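From: Cillian Hennessy
To: kustel-users
Subject: Re: [kustel-users] Grasp planner stalls on overlapping parts

Usha Arumugam wrote:
> We moved to the new segmentation node in March and the planner now
> stalls whenever two pieces overlap. It logs "no candidate" and sits
> there until the watchdog trips. Is this the mask merge, or is our
> depth threshold wrong? We are on build 2054 with the default
> Mumen config.

Hi Usha,

It's the mask merge. I get the same thing on build 2054 with our cutlery sorting task. When pieces touch and are close in color, the node returns one mask for the lot. The planner then fits a single long axis to it, every grasp comes out wider than the jaws can open, and all the candidates get dropped. Your depth threshold has nothing to do with it.

Two views from our cell, the fixed camera first and then a wrist camera:

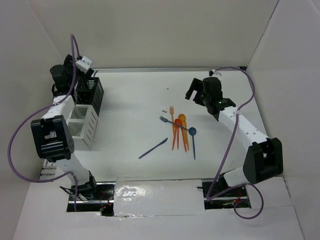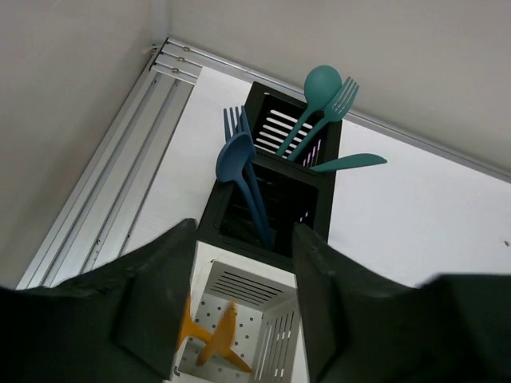
Sorting cell: cutlery grouped on the table (first), caddies from the wrist camera (second).

The orange and red pieces in the first view are the bad case. They lie tight together with a dark blue fork across them. The dark blue knife off to the lower left is the easy kind, with clear table all the way around it.

What I changed:

merge_iou: from the default down to 0.26
split_on_hue: true
max_candidates: 431

The hue split won't separate two orange pieces that touch, so I also let the planner try the topmost mask first and segment again after each pick. That costs one more camera frame per pick – fine for us, maybe not for you if you care about cycle time.

Placement is a separate problem. The wrist view has a teal knife sticking out sideways from the far black compartment, and the place check only tests whether the target pose is inside the compartment footprint. I'd like it to test the handle angle as well. Drilo already gives us the pose of the held part, so the data is there. I have a branch with a rough version but no tests yet.

Can you send me your node config and one log from a stall? Set the log level to 2 or the rejected candidates won't be in it.

Cillian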